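Comparing finger pads at Boltstead: a conversation with Ekene Idahosa

Ekene Idahosa runs the gripper bench at Boltstead, where two sets of fingers for the hand-held Polby tool were compared through June. The first set has flat rectangular pads. The second, sold by Emura, has a curved profile with a soft insert. Rhonda Bélanger spoke with him after the last runs were logged.

The question behind the comparison was narrow. "We wanted to know which finger gives the same grasp twice," Idahosa said. "Peak force was a secondary number. A person holding the tool can always squeeze harder, and the arm that replays the motion can't guess that they did."

Each set went through 40 grasps on each of the test parts, the heaviest of which weighs 325 grams. Parts were picked from a flat surface, lifted to a fixed height and set down. Slip was read from the wrist camera, a Lumenta unit, by tracking a printed mark on the part.

On the heaviest part the flat pads held without measurable slip in 29 of the 40 grasps. The curved set did better on cylinders and worse on anything with a thin edge. Idahosa does not regard the totals as the useful result. "Look at where the failures are. With the flat pads they cluster at one opening width, and that points to the linkage. With the curved ones they're scattered, and I can't do anything with scattered."

The linkage was checked next. Play at the pivots lets a pad rotate slightly before it loads, and the two pads do not rotate by the same amount. Bélanger asked whether stiffer fingers would remove the effect. "No. You'd move it into the joint and it would be harder to see. I would fix the bushings first and leave the fingers alone."

Wear on the pads was recorded but not scored. Idahosa replaces a pair when the contact face changes, and ignores the upper edge. He also sets the camera exposure by hand before every session, having lost most of a morning's runs to automatic exposure over a light work surface.

The camera position stays as it is for now. Both fingers have to remain in view at full opening, which limits how far the lens can be tilted toward the part. A wider lens was tried and dropped when the tracking error at the margins nearly doubled.

Asked what he would buy today, Idahosa declined to name a set. "For boxes and plates, flat. For bottles, the other one. If you do both, keep two tools set up and don't swap fingers in the middle of a run."

The curved set goes back on the bench once new bushings are fitted.

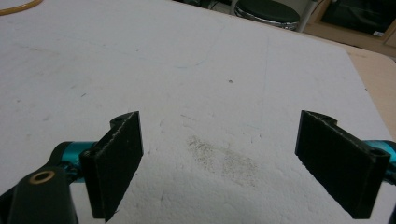
Boltstead | End Effector Test Group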